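Bastton Building 2 - Bench Room Inspection
Checklist with comments, January
Inspected by: Tadeo Escobar
Accompanied by: Viola Guerra
Previous open items: 2
Result codes: P pass, C pass with comment, F fail, N/A not applicable

Section A - Access and floor

A1. Door opens fully, closer works, latch engages. P
A2. Walkway from door to bench clear to full door width. P
A3. Floor free of liquid, tape edges and trailing leads. C
Comment: Floor tape at the corner by the sink has lifted along one side. Press down or replace. Assigned to Rakiya Ugwu.
A4. Exit sign lit, test button responds. P
A5. Extinguisher present, gauge in the green, tag current. C
Comment: Tag is current but turned to the wall and hard to read. Turned during inspection.

Section B - Electrical

B1. Outlets secure in the wall, no cracked faceplates. P
B2. Power strips fixed, not chained. F
Comment: One strip plugged into another behind the storage cabinet. Repeat finding, open since the last inspection. Combined rating of the connected equipment was not posted, so load could not be checked. Second strip to be removed and its equipment moved to the wall outlet on the sink side. Ah-rin Ma to confirm when done.
B3. Breaker panel accessible, door closes, circuits labeled. C
Comment: Circuit 7 is labeled "spare" and feeds the bench lights. Relabel.
B4. Portable heater, if present, rated 2000 W or less and on its own outlet. N/A
Comment: Heater was returned to stores.

Section C - Bench and hose work area

C1. Bench top stable under hand pressure at all corners. P
C2. Work surface clean enough to see chips, grit or cut ends. P
C3. Hose pieces on the bench limited to those in use. P
Comment: Uncut stock is on the wall rack.
C4. Short pieces laid flat and kept back from the table edge. C
Comment: Acceptable when checked. The bench has no lip, so short lengths can roll if knocked. A shallow tray is recommended. Flusovau tray from the storeroom would fit.
C5. Pinch hazards identified on the posted risk sheet. C
Comment: Sheet lists finger pinch at the gripper tips but not at the linkage plate. Add the linkage plate. Ha-neul Won holds the master copy.
C6. Cables at the arms not pinched or pulled tight. P
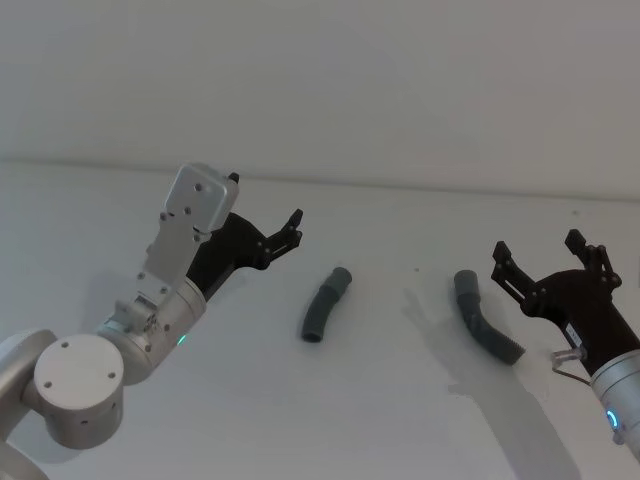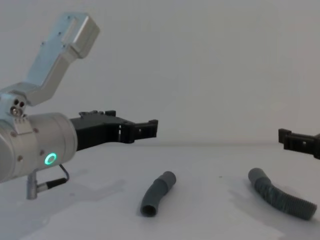

Section C, work area. The two short pieces of gray flexible hose are in the first photo.

C7. Connector plugs checked by hand with power off. C
Comment: Checked with Viola Guerra after shutdown. All seated. Checking method should be written into the shutdown card - at present it is passed on verbally.
C8. Emergency stop reachable from the operator's position and tested. P
Comment: Tested twice, reset normally both times.
C9. Eye protection available for hose cutting. F
Comment: Holder by the door was empty. One pair found in a drawer with a scratched lens and discarded. Order 10 pairs. No cutting in this room until they arrive.

Section D - Storage

D1. Heavy items at or below waist height. P
D2. Cabinet shelves level, clips in place. C
Comment: Second shelf from the top is missing a rear clip. Shelf unloaded during inspection. Leave empty until repaired.
D3. Hose rack fixed to the wall, end caps on pegs. P
D4. Hose stock labeled with size and date received. C
Comment: Szekeres coil has a size label but no date. If the delivery slip cannot be found, mark "date unknown" and use it for fit checks only, not for anything under pressure.
D5. Cutting tools stored with blades covered. P

Section E - Housekeeping and records

E1. Waste bin not overfull, offcuts separated from paper. C
Comment: Offcuts and paper mixed. Bin liner changed. A second bin was requested at the last inspection and has not been supplied.
E2. First aid kit complete against the list in the lid. P
E3. Shutdown card posted and legible. C
Comment: Legible, but step 7 refers to a switch that was removed when the lights were rewired. Reissue together with the C7 change.
E4. Training record signed by all current users. P

Summary of actions
B2 - remove second power strip. Ah-rin Ma. Before the room is next used.
C9 - order eye protection. Tadeo Escobar.
D2 - replace shelf clip. Rakiya Ugwu.
C5 - revise risk sheet. Ha-neul Won.
C7 and E3 - reissue shutdown card. Viola Guerra.
A3, B3, C4, D4, E1 - minor, to be closed by the next inspection.

Open items carried forward from previous inspection: B2, E1.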